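# Stolla (task planner)

**Stolla** is a task planner for robot arms that handle cloth. It sits between the perception software, which says what is on the table, and the controller, which moves the joints. I've been using it long enough to have opinions, so this entry for the Gurnunley wiki is a bit more talkative than the ones around it. Feel free to trim it.

## What it does

You give Stolla a goal, such as "every towel in a bin", and it works out a list of steps to get there: pick this one, fold it, put it there. Each step is a small skill with a start condition and an end condition. The planner doesn't know how to fold anything (I spent my first week thinking it did!) and it has no idea what a towel feels like. It only knows that a skill called `fold_half` takes a flat cloth and should leave you with a folded one.

After each step it asks the perception side for a fresh look and compares that with what it expected. If the two agree it carries on, and if they don't it throws away the rest of the list and plans again from wherever things have ended up. With rigid objects you can get away with checking now and then. With cloth you really can't, and most of the code is there to deal with that.

## How it sees the table

The perception side is a separate package, Asadi, and it has its own page. What Stolla gets from it is a plain table of items, one row each, with a rough outline, a colour, a guess at the state and a score for how sure it is. The states are *flat*, *folded*, *rolled*, *standing*, *crumpled* and *unknown*. I argued for a while that *standing* was silly and we'd never need it, and I was wrong - a stiffly folded cloth propped on its base confuses the grasp code badly if you call it crumpled.
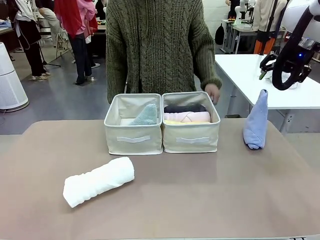

Bins are handled differently from cloths. A bin is a region with an opening and a list of contents, and the list is kept in order from back to front. That order matters when you want to take something out again, and it's also how Stolla decides where the next item should go. If a bin's contents haven't been seen for 30 seconds the list is marked as stale, and the planner will ask for another look before it uses it.

## Replanning

The search itself is nothing fancy. It's a forward search with a time limit, and on a tidy table it finishes so fast you'd think it hadn't run. Long goals are slower. There is a cap of 25 steps per plan, which you can raise in the settings file, though I've never had a good result from doing so. Better to split the goal in two.

The part I'd warn new people about is looping. If Asadi flips between *rolled* and *folded* for the same item, Stolla will happily replan for ever, looking very busy and getting nowhere. Set `max_replans` to something small while you're testing. Mine is 35, and plenty of people go lower.

## Logs and replay

Every run writes a log with the item table, the plan and the reason for each replan. You can feed that back through Mollusgate, our replay tool, and step through it without a robot at all, which has saved me no end of standing about. The shared folder had 1,694 runs in it when I last looked on 15th December. Please give yours sensible names - "test" and "test new" are already taken, several times over.

## Known problems

- Two cloths of the same colour that touch are often merged into one row.
- Bin handles are sometimes listed as items. There's a filter, but it's off by default.
- Cancelling during a grasp leaves the item marked as held until you restart.
- The old settings format still loads without a warning and ignores half of what's in it.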